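Fruit Handling Bench, Dernedel Room 8 – Gallery

Notes from the October sessions in the main room at Dernedel. The subject is soft and semi-firm fruit: picking up, carrying and setting down, with the aim of leaving no mark on the skin.
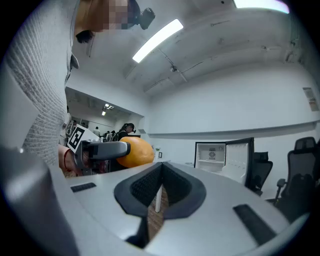
Orange oval fruit held at the tip of a dark grey gripper finger, with the doorway to the adjoining room behind.

About the set

The fruit set was put together at Armont over the summer and revised once before the October sessions. It covers round, oval and irregular shapes. Oval pieces are the most useful for comparing grips, as they have a long axis and a short axis and the result depends on which one is loaded. A round piece gives much the same result from any side.

Each piece is logged by shape, surface and weight. The surface entry is either glossy or matte. Glossy pieces tend to slide along the contact face when the grip is too light, and the slide usually starts on the lower side. Matte pieces hold better but show scuffing sooner. The upper weight limit for the set is 200 grams. One piece came in at 223 grams and was kept on the list as an outlier; its results are reported separately.

Grip position

Two positions are used. The mid grip closes on the widest part of the fruit and is the default for carrying. The tip grip holds the fruit at the end of the finger and is used for placing pieces into a narrow bowl or between other items. The tip grip leaves less contact area, so the piece can rotate during the move. Rotation of less than a quarter turn is recorded but does not count as a fault.

Both hands work at the same time in most sessions. The usual pattern is one hand holding while the other waits nearby, open, ready to receive or to steady the container.

The room

The sessions take place in the larger of two connected rooms. The wide doorway between them stays open during working hours, and people pass through or stand in the adjoining space while work goes on. White walls and a brown wooden floor make orange and red fruit easy to pick out. Green pieces are also fine. Pale yellow pieces are harder to see against the walls and are scheduled for the morning.

Storage and rotation

Fruit is kept in shallow trays in a single layer. Stacking was tried in the first month and dropped after almost 8 percent of the lower layer showed pressure marks. Trays are labeled on the short side with the Arnix code and the intake month. Pieces with broken skin are removed before the session and do not go back into the set.

The shape list and the logging sheet follow the Hsieh layout, revision 8. Earlier revisions used one column for both surface and firmness – those entries have been split by hand and may contain gaps.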